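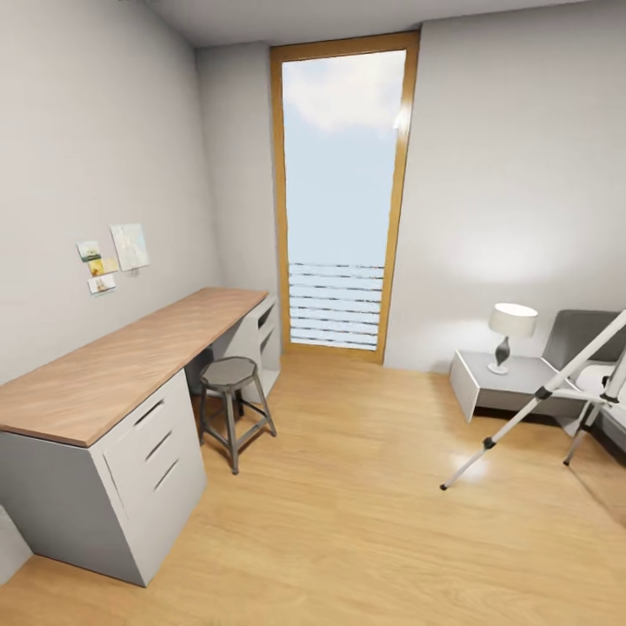 By Orhun Ertürk | 2025-10-17

The Aydoğan mosque association has opened a zakat desk in Plonenero for people who want help working out what they owe and where it can go. The desk is staffed after the noon prayer and stays open for 2 hours. Visits are free and no appointment is needed.

Donors are asked to bring a list of savings, gold and outstanding debts. Staff will go through the figures with them and explain who may receive zakat. Questions of religious law are passed on to the imam.

The association handed out zakat to 18 families in the town last March. Requests for help with rent and heating have gone up over the summer, it said in a notice to members. Money given at the desk is kept in a separate account from the building fund, and receipts are issued on the spot.

Families who wish to apply can pick up a form at the mosque office or at the Gralivitz community center. Forms are available in English, Turkish and Arabic. Applications are answered within 12 days.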